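Movley wall-mounted corkscrew: review

Type: lever corkscrew, wall or counter-edge mounting
Supplied with: bracket, two screws, wall plugs, spare worm, paper drilling template
Tested: kitchen wall, solid brick, one household and one small bar

The Movley is a lever corkscrew that lives on the wall. The bottle is held up to a collar, the handle comes down to drive the worm in, and the return stroke draws the cork. A second short stroke ejects the cork from the worm. It is sold through Grundside in two finishes, black and dull nickel. Mine is the nickel.

Fitting

The bracket takes two screws, one above the other, 7 cm apart. The paper template is accurate, but it is printed on thin stock and tears at the lower hole if taped too tightly. The plugs in the box are suitable for brick. For plasterboard they should be thrown away and the bracket fixed into a stud, as each pull puts a fair load on the upper screw. Mounting height matters more than the leaflet suggests. With the collar at elbow height a standard bottle can be held comfortably in the left hand. Any higher and the elbow lifts, and the bottle tends to tilt on the return stroke.

There is no left-handed version. The handle can be moved to the other side by removing a circlip and the main pin, a job that took me most of an evening and is not covered in the instructions.

In use

Natural corks of ordinary length come out cleanly. The worm is coated and centres itself well. Long corks, as found in some older reds, are pulled but leave a few millimetres in the neck, and a slight twist of the bottle is then needed. Moulded plastic stoppers need noticeably more force and squeak. Crumbling corks should not be attempted on this or any other lever model; use a two-pronged puller.

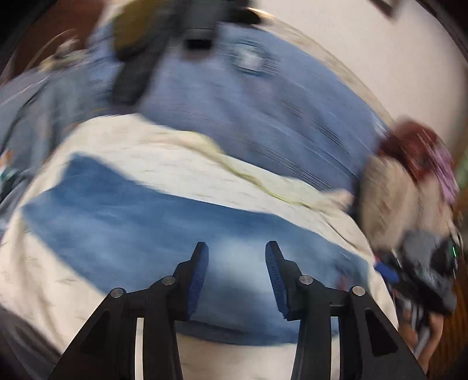

Black fingers, blue pads, speckled sheet.

The collar lining is soft rubber and grips wax-dipped necks without cracking the wax any further than necessary. It does collect wax. I clean it with a wooden skewer and warm water. Movley lists the lining as a replaceable part, though Grundside had it out of stock when I looked in December.

Wear

I logged 400 corks before writing this. The coating on the worm has thinned at the tip and the first turn now bites a little less readily. The main pin has developed a small amount of side play that can be felt but does not affect the pull. The return spring is unchanged. The nickel finish has marked where the thumb rests, and metal polish made this worse.

Napaporn Inthanon, who runs the bar at Chuensuk, fitted the black version behind her counter and had passed 600 corks when I asked for her notes. She reports the same side play and one failure: the ejector stop cracked and was replaced under guarantee. She also found that the screws had worked loose and now checks them monthly. Mine have not moved, but a domestic wall sees much less use.

Compared with the Plikwood

The obvious alternative is the Plikwood, which has a beech handle and a cast body. It is heavier, has a longer stroke and copes better with long corks. It has no ejector, so each cork must be wound off by hand. The handle comes oiled and needs oiling again if it is mounted anywhere near a cooker. Rostislav Kolář lent me his for a fortnight, and for a cellar or a games room I would choose it. In a kitchen the Movley takes up less wall and can be wiped down quickly.

As a present

The box is plain grey card with a foam insert and would need wrapping. Check beforehand that the recipient is willing to drill a wall. The counter-edge clamp is sold separately and fits edges up to 4 cm thick. It is steady enough, though it has to be done up hard and will mark soft wood unless a scrap of leather is put under the jaw.

Good points: quick, compact, self-centring worm, spare worm in the box.
Bad points: weak on long corks, handle awkward to swap, finish marks easily, collar lining hard to find.

Score: 7 out of 10. One point was lost for the missing handle instructions and 2 for the long corks and the finish.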